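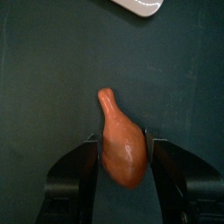 25 Dec 2023

Yes, I'm in the workshop on Christmas Day, the heating works better than mine does. Picking up the Stutgate main stage job where I left it, because July will be here before we know it and the festival people want a sound plan they can show the town.

Spent the morning on the delay towers. Last summer we had 2 of them, both too far back, and everyone by the food stalls got the snare twice (I stood there with a burrito and heard it myself, awful). The tape from the Bivville show has the same problem in a smaller field, so I used that one to practice on. Lined up the desk feed with the audience mic and got 243 milliseconds between main stage and tower, which puts the tower at a bit over 83 meters. The site drawing says 82. Good enough for me! The drawing is probably right and the air was warm or cold or whatever, I didn't write the temperature down. Must write the temperature down.

So for Stutgate I'd like 4 towers, closer in, each one run quieter. Ching-wen Yu thinks three would do if we tilt the main hangs down a touch, and she has done that site more often than I have, so I'll draw it both ways and we can argue over it with coffee.

Other bits:

The Mak amp, channel two, still buzzes. Swapped the cable, still buzzes. Swapped the power lead, stopped, then started again while I was putting the lid on. Left it on the bench with tape on it. Please don't put it back in the rack.

Jundmont want their stage box back and I can't find the lid for it. If you borrowed it for the brass band night, shout.

Wind noise on the audience mic is bad from the second song on. The big fluffy cover helped at Bivville – I'd buy another one before we spend money on anything fancier.

Next: redo the tower drawing with the new bar position, and ask whether the bar is really moving this time.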